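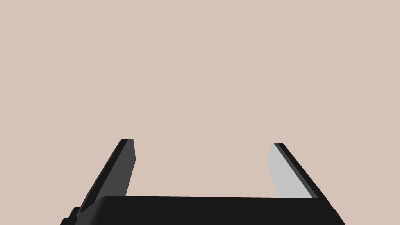
Homemade Yogurt and Labneh: Your Questions Answered

By Raghda Rawashdeh
September 16, 2020
Reading time: 4 min
Print this page | E-mail this page

Since I put the basic yogurt recipe on this site in May, I have received many letters about it. I collected the ones which repeat most often and answered them together. I make yogurt in the way I learned from my aunt, Widad Chamoun, and I changed only small things.

Which milk should I use?

Whole cow's milk gives the easiest result. Two percent milk also works, but the yogurt will be thinner and a little more sour. Goat's milk is very good in taste, but it stays soft, so please do not expect that a spoon will stand in it. Ultra-pasteurized milk can be used. In my kitchen it sets weaker than the ordinary pasteurized kind.

Do I have to buy a special starter?

No. A plain yogurt from the store is enough if the label says that it contains live and active cultures. It should have no sugar, no fruit and no starch. For 2000 ml of milk I take 4 tablespoons. More starter does not make thicker yogurt - it often makes it grainy.

Can I use my own yogurt as starter for the next batch?

Yes, and I do it. Put a few spoons in a small clean jar before anybody starts eating, and use it within seven days. After several batches the taste can become flat or too sharp. Then I buy a fresh one and begin again.

Why must the milk be heated first if it is already pasteurized?

Heating to 180°F changes the proteins in the milk, and because of this the yogurt becomes firm. Keep it at this temperature for ten minutes and stir the bottom, or it will burn. After that, let it cool down to 110°F before you add the starter. If it is much hotter, the cultures will die.

I have no thermometer. What can I do?

My aunt holds her clean little finger in the milk and counts slowly to ten. If she can do it and it feels warm but does not hurt, the milk is ready. Let it cool for a good while before you try this, and never test milk that is still steaming. For a beginner I would still recommend to buy a simple thermometer.

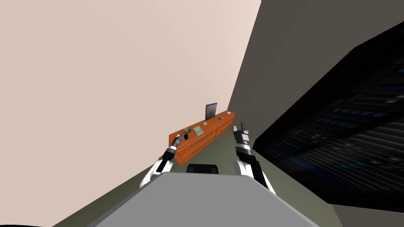

The pot needs to stay warm the whole time after the starter is mixed in. I wrap mine in two thick towels and put it in the oven, turned off, with only the light on. Please leave a note on the oven door. Qusai Jaber, who tests many recipes for this site, once preheated his oven for bread with the towels inside, and he was lucky that he smelled it early.

How long does it take?

With me it is usually seven hours. In a cold kitchen it can be nine or ten. Do not stir and do not shake the pot to see if it is ready. Tilt it very slightly, and if the yogurt moves away from the side in one piece, it is done. Then it goes in the refrigerator overnight, and there it becomes thicker.

There is yellowish water on top. Is it spoiled?

No, it is whey. You can stir it back in or pour it off. I keep it for bread dough or for cooking rice. If you see pink or orange color, or anything like fuzz, throw away everything, also the part which looks good.

How do I make labneh from it?

Mix the yogurt with salt, half a teaspoon for each four cups. Put a clean cotton cloth in a colander, pour the yogurt in, tie the corners and let it drain in the refrigerator over a deep bowl. After 12 hours it is like soft cream cheese. After 24 to 36 hours it is firm enough to spread thick and make a hole in the middle for olive oil.
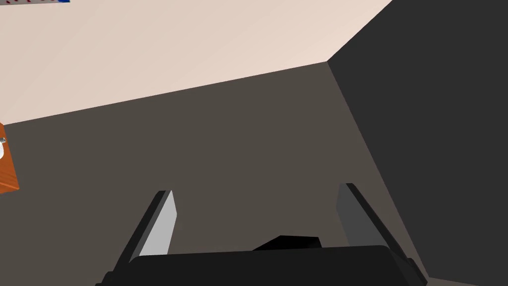

Plain yogurt and labneh keep best in the coldest part of the refrigerator.

Can I freeze labneh?

I do not like it frozen. When it thaws it becomes crumbly and gives out water. Zdenka Radulović wrote to me that she freezes hers in small portions and uses it only in baking, for cheese pastry and for a kind of cheesecake. For this I think it is fine.

My yogurt is stringy, like glue. What happened?

Most often it was too cool during the resting time, or the starter was old. It can be eaten if it smells clean and fresh, but do not use it as a starter. Scald the pot and the spoon with boiling water before the next try.

How long does it keep?

Yogurt for one week, labneh also for one week if you always take it with a clean spoon. I write the date on a piece of tape on the lid.

Can I make it with soy or coconut milk?

I tried soy two times and it was acceptable, a little loose. With coconut milk I have no experience yet, so I prefer not to give advice. My cousin Suha Chamoun is trying it now with tapioca starch, and I will add her recipe to this page when she is satisfied with it.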